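Zamotano hub after one winter, still grinning

Forum: Drivetrain and Wheels

gritsandgears
Joined in November
Put the Zamotano rear hub on my hardtail and I can't shut up about it. 3,114 miles so far, mostly Stultley singletrack and a lot of wet gravel to get there. The engagement is so quick that I've started clearing the rock step on the north loop just by ratcheting the pedals, half a turn at a time. It's loud, yes. I love that too!

pedalmush
How many points of engagement? I've got the Frei on my trail bike and never once thought "I wish this grabbed sooner."

gritsandgears
70 on mine. Try one on a slow, techy climb before you write it off, that's where it woke up for me. On smooth stuff I can't tell the difference either.

lowgear_larch
Going to disagree a bit. On a full-suspension bike, quick engagement gave me more tug at the pedals on rough descents. I went back to a slower hub and my feet are happier. Hardtail, sure, go nuts.

pedalmush
^ this. Also the drag. Spin a Frei in the stand and it goes forever.

gritsandgears
Fair on the drag! Mine was stiff out of the box and got a lot freer after I cleaned out the factory grease and put in a thin coat of Zekilora light. Thick grease makes the pawls lazy, so go easy with it.

saddlesore_sam
What's your service interval? The leaflet with mine says every 2,000 miles, which seems like a lot of fuss.

gritsandgears
I do it sooner if I've been out in the slop — it's a ten minute job once you've done it twice. End cap off, pull the freehub straight out, wipe, grease, push it back while turning it backward. Watch the little springs!

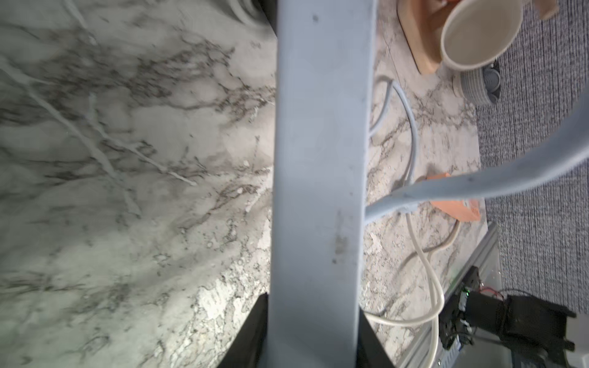
Anyway, I'm sold, and the next wheel I build for the gravel bike is getting one too. Larch, I'd love to hear which slower hub you went back to.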